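**Robot corner**

Well, I finally got my turn on the remote rig at Netley! Aurora Barros handed me the controls on Wednesday and told me to go slow (I did not go slow). We're up to 1,426 saved runs for the tidy-up task, and I added a grand total of 6, which I'm weirdly proud of.

Boxes and cups feel easy by now. Cables are another story – you squeeze one loop and three others wander off, and my wrists were sore by lunch. Aurora wants 500 more runs with cables before we start training, so come by if you've got a free hour! 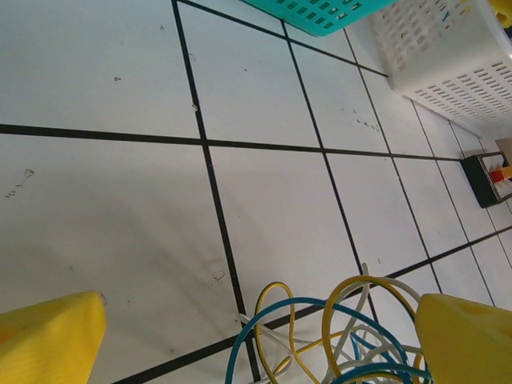
*Blue, yellow and white cables between the gripper fingers.*

Sign-up sheet is by the Netley door.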